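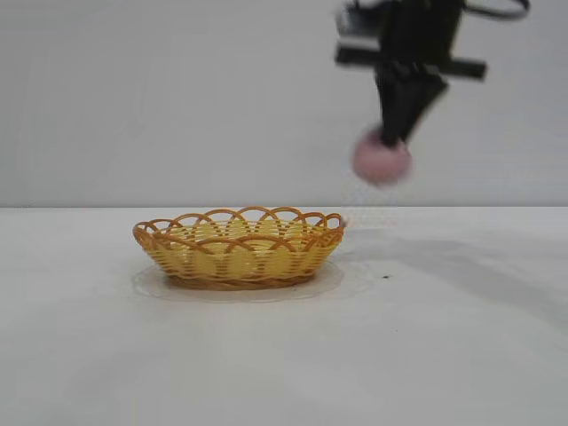
No. 263 (1/1ページ)

**件名:** 楕円の編みかご、縁のささくれと置いたときのがたつき
**受付:** Buselo 備品窓口
**起票:** Nana Asamoah
**担当:** Bence Vass
**状態:** 経過観察

## 申告内容

白い天板の机で小物入れに使っている黄色系の浅いかご。ピンクの丸い小物を取り出すと表面に毛羽が残ることがある。机に置くと片側が浮き、手を触れるたびに音がする。棚番号は14。同じ棚のほかのかごでは出ていない。

## 対応記録

10月、午前
- かごを空にして裏返し、底を確認。編み終わりの端が一本、外側に出ていた。がたつきの原因はこれと判断。
- 内側を古いストッキングでなでて引っかかりを探す。縁の近くで二か所。
- 端は切らずに、目打ちで隣の編み目へ押し込んだ。

同日、午後
- 霧吹きで底だけ湿らせ、平らな板にのせて上からHollusの缶を二つ置いた。缶は一つ200 g。軽すぎたようで、浮きは残った。
- Ritariのカタログ(品番1395)に替えのかごあり。深さが合わないため発注は保留。

翌朝
- 重しを辞書に替えて一晩置いた結果、がたつきなし。
- 縁の二か所は細かい紙やすりを軽くかけた。ストッキングの引っかかりは一か所だけ残る。

## Asamoahより追記

音はしなくなりました。毛羽はまだ少し付きます。洗った小物は乾いてから戻すようにしています。

## 残件

- 縁の残り一か所。Nutsugahの蜜蝋を借りて試す。
- 底が再び浮いた場合は、この番号に追記すること。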